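Grekon two-finger arm, reviewed by someone who had to find the money for it

I love this machine. I'll get to the gripes, but after seven months of living with the red arm I'd put in the same purchase order tomorrow, and our finance lead Noemi Ruggiero would even sign it (she needed some persuading the first time!).

We bought ours through Brukska for towel folding trials. The fingers are slim enough to get hold of a single fold of terry, and the arm moves so smoothly that people stop to watch on their way to lunch.

Now the budget part. Plan for the extras. Our table cover and padding came to 485 dollars, and stands, mounts and cabling added another 2,866, most of it ordered in a panic in December. Get a quote for cable trays too. We skipped them and I regret it every time I walk past the table. Kartini Kwok talked me into 2 spare sets of fingertips and she was right.

The pendant menus are slow, and the manual has one page on soft goods. Small stuff.

Tan terry on the green cover:

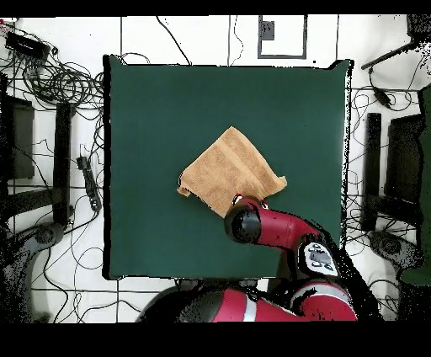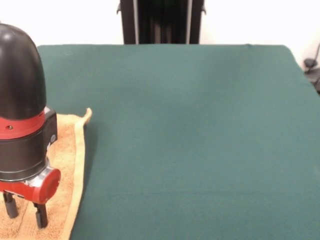
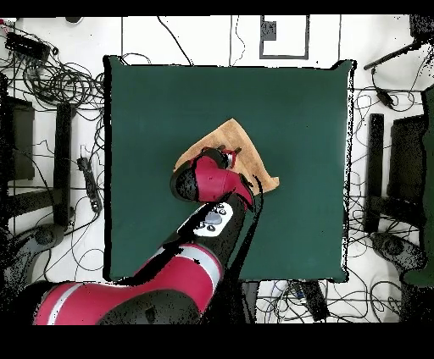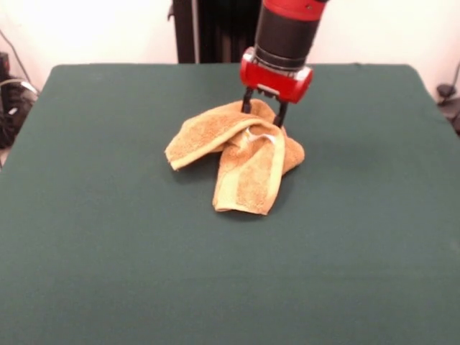 Photos: Gemma Grasso

If you're choosing a cover, go dark and plain. Ours makes a light towel very easy to pick out. Measure your floor before ordering as well, and leave more room for stands than the Grekon drawing suggests. I'm pricing a second arm for next year, with the trays on the quote this time.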